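Comunidade Wavby — Oficina, bancada e materiais didáticos
Conservação e rotulagem de uma caixa modular de comandos (botões, interruptores e tomadas banana)

Publicado por Olesia Kushnir em outubro

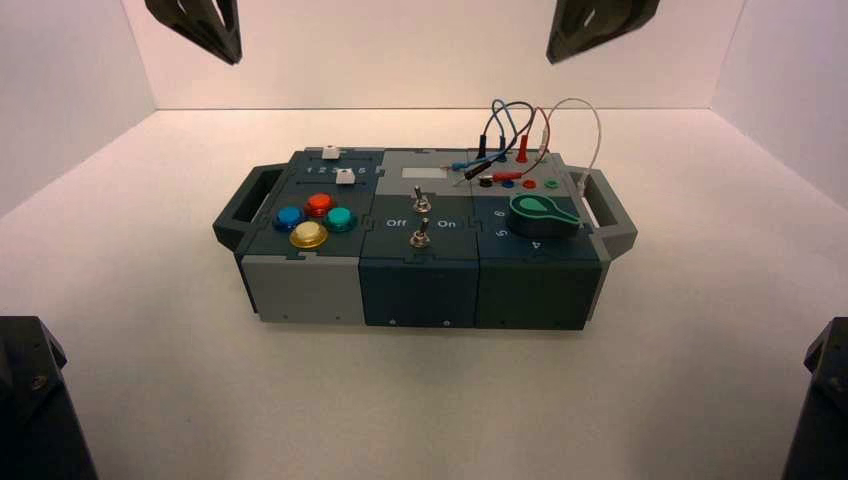
Prezados membros da comunidade,

Sou responsável pelo acervo de materiais didáticos de um centro de formação técnica e venho solicitar orientação quanto à conservação de uma caixa de comandos composta por três módulos quadrados, com uma alça em cada extremidade. O equipamento foi adquirido à Plekero sem manual em língua portuguesa, e o documento que o acompanhava limita-se à lista de peças e às condições de garantia.

As dúvidas são as seguintes. Em primeiro lugar, o módulo central possui uma etiqueta branca sem qualquer inscrição, e os dois interruptores de alavanca estão logo adiante. Apenas o interruptor mais próximo da frente apresenta as indicações "Off" e "On". Pretendemos identificar também o outro e gostaríamos de saber se convém escrever diretamente na etiqueta ou aplicar uma segunda por cima.

Em segundo lugar, a escala de 1 a 5 do módulo esquerdo, impressa em branco sobre fundo escuro, deve ser preservada. O regulamento interno prevê a limpeza de todo o material após cada turma, e receio que o álcool venha a apagar os algarismos. O mesmo se aplica aos quatro botões coloridos, em especial ao amarelo translúcido, em cuja superfície brilhante qualquer risco se torna evidente.

Por último, as quatro tomadas do módulo direito — preta, azul, vermelha e verde — são utilizadas com cabos de pino banana. Existe alguma convenção de cores que devamos adotar na ficha de atividade? Os formandos ligam os cabos de maneiras diversas e os instrutores não seguem um critério comum.

Agradeço antecipadamente a atenção dispensada.

Titilayo Afolabi
Membro da comunidade, manutenção de laboratórios

Prezada Olesia,

Quanto à limpeza, recomendo pano de microfibra levemente umedecido em água com detergente neutro, seguido de pano seco. O equipamento deve estar desligado e sem cabos. O pano nunca deve pingar, e o líquido não deve ser aplicado diretamente sobre a caixa, sobretudo junto ao trilho do cursor e às tomadas. Nesses dois pontos utilize um pincel macio e seco.

O álcool isopropílico é adequado para muitos plásticos, mas alguns materiais transparentes podem ficar opacos ou apresentar microfissuras com o uso repetido. Sem conhecer o material exato dos botões, eu não o empregaria. Se o regulamento exigir desinfecção, faça antes um ensaio em uma área discreta da face inferior e consulte o fornecedor a respeito da tinta da escala. Não esfregue os algarismos no sentido do movimento do cursor; encoste o pano e levante.

Quanto à etiqueta, não escreva diretamente sobre ela. Uma etiqueta removível de poliéster, cortada na mesma medida, permite alterar o texto quando a atividade mudar. Sugiro corpo de letra legível a braço estendido e uma inscrição curta. Se a função do interruptor de trás ainda não estiver confirmada, deixe-o sem nome até que alguém a verifique com o aparelho em funcionamento. Uma identificação errada causa mais transtornos do que a ausência dela.

No laboratório em que trabalho, a troca das etiquetas escritas à mão por etiquetas impressas reduziu a 27 minutos a preparação de uma bancada, que antes ocupava quase 90.

Osaze Chukwu
Membro da comunidade

Uso álcool em tudo e nunca tive problema. Quanto às tomadas, vermelho é positivo e preto é negativo. As demais podem ser ligadas conforme a preferência.

Dilek Yalçınkaya
Moderação, secção de eletricidade

Cumpre fazer uma ressalva à resposta anterior. O uso de vermelho para o positivo e de preto para o negativo ou comum é corrente em fontes de bancada de corrente contínua, mas a cor de uma tomada não comprova a sua função. O verde é frequentemente associado à terra de proteção, e o azul ao neutro em diversas instalações de corrente alternada; em material didático, porém, as quatro cores podem servir apenas para distinguir os pontos de ligação. Solicite o esquema à Plekero antes de redigir a ficha e não ligue qualquer fonte externa às tomadas enquanto não o tiver recebido.

Obtido o esquema, a ficha poderá indicar cada tomada pela cor e pela posição, da esquerda para a direita. A indicação dupla atende também os formandos com dificuldade em distinguir o vermelho do verde.

Acrescento uma nota sobre o transporte: levante a caixa pelas duas alças, com os cabos previamente retirados, e não a apoie sobre a face dos comandos.

Olesia Kushnir

Agradeço as respostas. Adotaremos o detergente neutro e as etiquetas removíveis. O pedido do esquema já foi enviado ao fornecedor, e as tomadas permanecerão fora das atividades até a chegada do documento.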